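Packing and Shipping Breakables - Notes for Week 4

These are the notes I talk from, tidied up a little so you can read them without me waving my arms. Bring them on Thursday, we'll be using the drop table at the end.
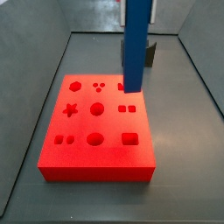 Last week we got as far as the two boxes question, and I want to pick it up there before we do anything with cushioning. A lot of you wrote in your homework that a bigger box is a safer box. I get why! It feels safer, there's more room, you can stuff more in. But a big box with a small mug in it has a long way for the mug to travel, and the mug will find the shortest path to a wall. So start with the thing you're sending, then work outward.

Working outward

Measure the item at its widest points, handles and spouts included. I have seen people measure a teapot without the spout (I have been one of those people). Add two inches on every side for something ordinary, three if it's thin glass or it's going a long way. That gives you the inside size of your box. Box sellers usually list inside sizes but some list outside, so read the small print before you order 70 of anything. I once ended up with 70 boxes that were a quarter inch too short and I'm still using them for holiday cards.

Wrap the item by itself first. Then wrap the loose parts by themselves - lids, saucers, stoppers. A lid sitting on its own pot is the most common break I see, more than dropped boxes even. Tissue goes between any two surfaces that could touch, and inside hollow things too, packed firm enough that it stays put when you turn the thing over but not so firm you're pushing the walls outward.

Kinds of cushioning

Crumpled paper. Cheap, easy, and better than people think as long as you really crumple it. Flat sheets do almost nothing. It squashes and stays squashed, so it's good for one trip with a few knocks and poor for a long one with lots of them.

Bubble wrap. Bubbles toward the item for small light things. For heavier pieces use the large bubble, because the small ones just pop under the weight and then you've wrapped your bowl in a plastic sheet.

Loose fill. I'm not a fan for anything heavy. The pieces creep out of the way while the truck is humming along, and your heavy item ends up on the bottom of the box. Fine as a filler around something already well wrapped.

Foam, in sheets or cut to shape. Good stuff, and it springs back, which makes it the one to pick for parcels that will be handled over and over. It does come in different firmness. Too soft and the item sinks right through to the wall, too hard and the knock passes straight into the item as if the foam weren't there. Match it to the weight. A light item on very firm foam is badly protected, and that surprises everybody the first time.

Molded pulp. Think egg cartons. Great if you send the same thing again and again, silly if you don't.

The Sudby order

We'll use this one as our worked case for the rest of the term. Donati is a small pottery shop that sends mugs and bowls to a store in Sudby. One order was 138 mugs in a single shipment, and 64 of them went out in the old packing with the rest in the new. The old packing was one mug per pocket in a divided carton, no wrap, because the dividers were supposed to do the work. Dividers stop mugs from hitting each other. They don't do a thing about the floor.

The new packing used the same carton, with a pad on the bottom, a pad on top, and each mug in one layer of wrap. It took longer to pack, over 2 hours longer for the whole order, and the shop grumbled about that. Have a think about whether you would have grumbled too. You need to know what a broken mug costs you, and that's more than the mug: there's the replacement, the second postage, the emails back and forth, and the customer who quietly doesn't order again. Put your own numbers on each of those before class. Guess if you have to, just write down that it's a guess.

Closing the box

Tape the middle seam and both edge seams, top and bottom, so it looks like a capital H. Use proper packing tape. Masking tape lets go in the cold and string catches on belts. I use Grudix tape at home and Dromar at work and I can't say I have a favorite - the Dromar tears easier, the Grudix is quieter, which matters if you pack at 11 at night with someone asleep next door.

Then the shake. Pick up the closed box and give it a gentle shake next to your ear. If you hear or feel anything move, open it back up. Yes, even if you've just used the last of the tape.

Labels go on the largest flat side, never over a seam. Put a second copy of the address inside. "Fragile" stickers are fine, I put them on too, but pack as if no one will ever read them.

For Thursday

Bring one box you've packed yourself with a raw egg in it. Any cushioning you like, no box bigger than a shoebox, and write your cushioning choice on the lid. Put the egg in a zip bag first, please. We drop from waist height, then from shoulder height, on a flat side and then on a corner. Old clothes are a good idea.

Reading is the chapter on corners and edges, and the short bit after it on stacking. Skip the part about pallets, we'll get to that in week 6.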